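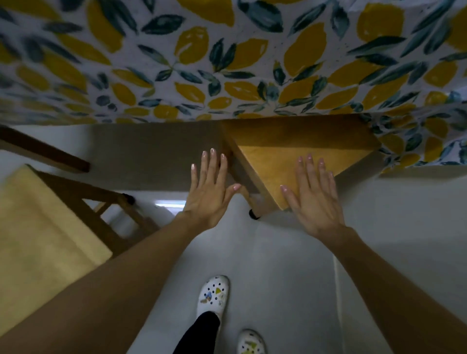 How long does it take to write the life of someone who left almost no letters?

Lucía Prieto needed eight years, and two of those went to a single archive. Her biography of the poet and ferry clerk Mogens Bisgaard came out in July from Lykkegaard, and it is the first full account of him in any language.

Bisgaard published two collections while he was alive. Neither sold. He worked in the ticket office at Vistham, a small harbor town, and stayed in the job until his eyes failed. Readers who know him at all know him from "The Slack Water," a long poem that used to turn up in school anthologies with half its stanzas missing.

Prieto first read it in one of those anthologies. She was working as a translator then, mostly on manuals and contracts, and she wanted to find the missing stanzas. The publisher had closed. The printer had closed too. In the end she wrote to the town hall at Vistham, and a clerk there wrote back to say that the ferry company's papers were in the basement and that she was welcome to look.

What she found was the office daybooks. Bisgaard had filled them in by hand for most of his working life. Each page gave the sailings, the weather, the takings and any complaints. In the margins, in smaller writing, were lines of verse. Some were finished. Many were the same line tried over and over, with one word changed.

Search articles, authors, issues
Go

Prieto copied out 2,492 pages. She did it in pencil, because the basement did not allow pens, and typed everything up at night in a rented room. She says the typing was the dull part and also the part where she learned the most.

"You see when he gives up on a word," she says. "He'll use it for a whole winter and then it's gone. I'd be typing and I'd notice I hadn't typed it in a while." 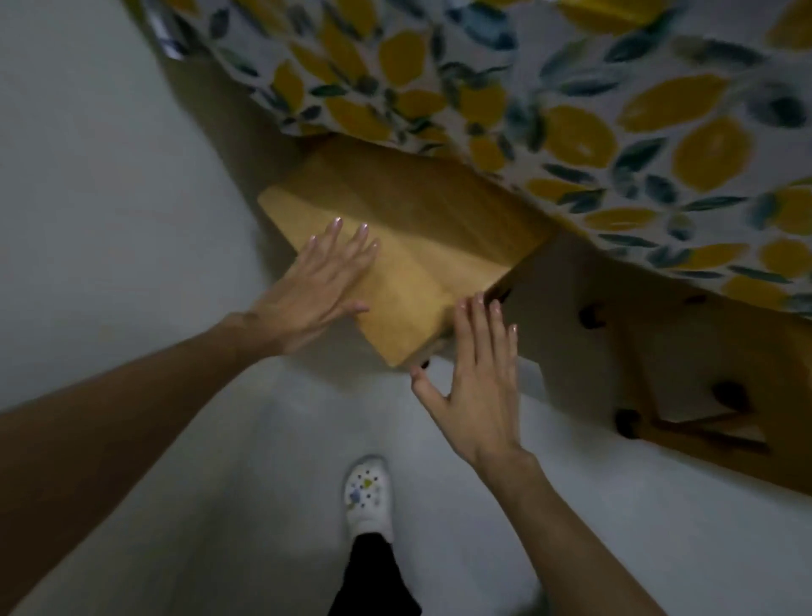

The book is arranged by the daybooks and not by the usual order of birth, school, marriage and death. The opening chapter starts on an ordinary morning with fog and a canceled sailing, when Bisgaard was already past forty. His childhood does not come up until the third chapter. Some reviewers have found this hard going. Henrique Antunes, writing in the quarterly Riridon, called the first hundred pages "a long wait on a cold dock" and then said he had read the rest in two sittings.

The waiting pays off in the middle section, which covers the seven years when Bisgaard was writing "The Slack Water." Prieto sets the drafts next to the entries for the same days. A passenger's complaint about a lost trunk becomes, over several months, the stanza about the woman who watches the wrong boat. The poem's odd numbers, which critics used to read as religious, are mostly ticket prices.

She is careful with what she doesn't know. Bisgaard's marriage ended while he was in the ticket office, and the daybooks say nothing on the subject. Prieto gives it four pages. She prints the court record, lists the people who might have said more and had died before she could ask, and moves on. A different biographer would have filled that gap with guesses, and the book would be easier to sell.

Ifigeneia Fragkou edited the manuscript and cut it by a third. Most of what went was weather. Prieto argued for every storm, and the two of them still disagree about a gale in the sixth chapter that stayed in.

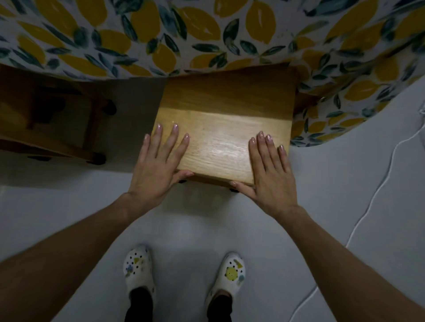

The missing stanzas are printed at the back, all of them, with the variants underneath. They change the poem. In the school version the speaker stands on the shore and the boat leaves. In the full version he has been selling tickets for it all day, and he knows most of the people on board by the towns they are going to. The last stanza is a list of those towns. It has no verb in it, and it is the best thing Bisgaard wrote.

A new edition of the poems is planned by Relleo, with an introduction by Lærke Þrastardóttir, who has been teaching the shortened text for most of her career. She has asked for the daybook pages to be reproduced beside the verse. The publisher has agreed to some of them.

Prieto has gone back to contracts for the time being. The daybooks are still in the basement at Vistham, and she has asked the town to move them upstairs.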